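Subject: Re: Rowing for people who get bored on a bike
List: Barkammont Indoor Training list
Sent: Wednesday, 7.40 pm

Hello all,

I was so pleased to see this question come up, and I have far too much to say about it, so put the kettle on. The quoted message is at the bottom for anyone who missed it. 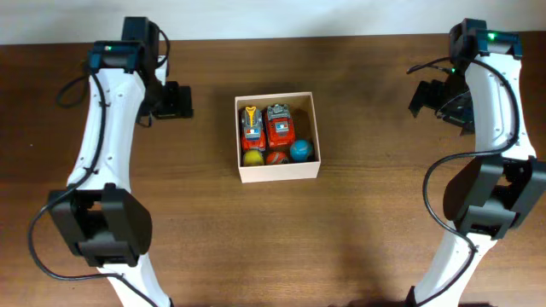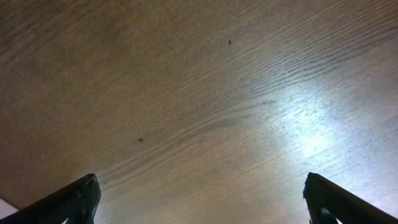 Wood-grained tabletop, both pictures.

Posted for: Stollness Rowing Club, Indoor Section

Right, rowing machines. Yes, please do try one! I came to it after years of sitting on an exercise bike watching the clock, and within a month I was looking forward to going. Your legs do most of the work, your back and arms join in, and there is a rhythm to it that makes the time go by in a way pedalling never did for me.

You asked three things and I'll take them in the order they came, more or less.

First, the damper lever. Nearly everyone walks up to the machine, sees a lever that goes from 1 to 10, and shoves it to 10 on the grounds that harder must be better. I did this too. It makes the stroke feel heavy and slow, like pulling a bath full of water, and my lower back complained for days. Set it at 3 or 4 and leave it there for the first few weeks. The effort comes from how hard you push with your legs, so you can still have a very tough session on a low setting, believe me. The machines at Stollness get a lot of use and they don't all feel the same at the same number, so if you swap machines and it suddenly seems like hard work, nudge the lever down a bit before you decide you've lost all your fitness overnight.

Second, the stroke rate. You said you were at 34 or more and worn out in minutes, and I'm not surprised! Try 20 to 22. It will feel silly at first, almost lazy. Push with the legs, then lean back a little, then bring the handle in to the bottom of your ribs. On the way forward do it all in reverse – arms away, body over, and only then let the knees bend. If the handle is bumping over your knees, the knees are coming up too soon. Take your time coming forward. I count "one" on the push and "two, three" on the return, under my breath, and I still do it when I'm tired.

Third, how long to go for. Here is what I did, and what I've passed on to several people at the Wednesday session:

Weeks one and two: five minutes easy, a two minute rest, five minutes easy. Go home.
Weeks three and four: three lots of six minutes, same rest.
Weeks five and six: 800 metres four times, with a rest of 2 minutes between them. Try to make all four come out at the same pace, and if the last one is miles slower then the first was too quick.
After that: twenty minutes without stopping, once a week, and keep the shorter pieces for the other days.

Three times a week is plenty. Twice is good as well. I would much sooner see someone row twice a week until May than five times a week for a fortnight.

On heart rate, I wear a strap and I like having it, but you don't need one. If you can say a full sentence while rowing, you're at an easy pace, and most of your rowing should be at that pace. For what it's worth, my steady rows used to sit at 132 and they now sit at 118 for the same pace, and seeing that come down over the winter cheered me up more than any personal best. Yours will be different, so please don't chase my number. And if you have a heart condition, or you've been off exercise for a long while, have a word with your GP before you start.

A few bits and pieces that didn't fit anywhere else:

Foot straps go over the widest part of your foot, snug but not tight. Running shoes with a great big squashy heel feel odd on the footplate. I use an old flat pair.

Hands will get sore. Hold the handle with your fingers, like hanging from a bar, and don't squeeze. Gloves made mine worse.

Drink before and after. Have a towel within reach.

Somebody asked off-list about the Flirnodine app. I use the free version to keep my times in one place and it does that nicely. The training plans in it are a bit keen for beginners, I thought – it had me down for six sessions in my first week! The Shih seat pad is worth a try if you get a numb bum past fifteen minutes. I folded up a bath towel for months and that was fine too.

Lastly, do come along on Wednesday if you can. There are rowers of every age and size, plenty of people who started knowing nothing, and it's friendly. Get there ten minutes early and one of us will watch your stroke and help you set the feet up. If you can't manage evenings, write back to the list and I'll say which mornings are quiet.

Do let us know how the first week goes. I really hope you love it.

All the best,
Indoor Section, Stollness

> Hi everyone
>
> New to the list. I'm over 50 and have been using the exercise bike
> at the Barkammont leisure centre for a year or so, mainly for my
> heart and to shift a bit of weight. It's doing me good but I am
> bored stiff. There's a row of rowing machines next to the bikes and
> I had a go last week. I lasted four minutes! The screen said 34
> strokes a minute, more at times, and I had the lever on 10.
>
> Can anyone tell me what the lever should be on, how fast I ought to
> be going, and how long a beginner should row for? I don't want to
> race anybody, I'd just like to get to twenty minutes.
>
> Also is it bad for your knees? Mine are all right but a bit creaky
> on the stairs.
>
> Thanks in advance

PS Knees, sorry, I missed that one! Mine creak as well and rowing has been kind to them. Stop coming forward when your shins are upright and don't cram yourself right up to the front. If anything hurts, as opposed to just being tired, stop and get it looked at.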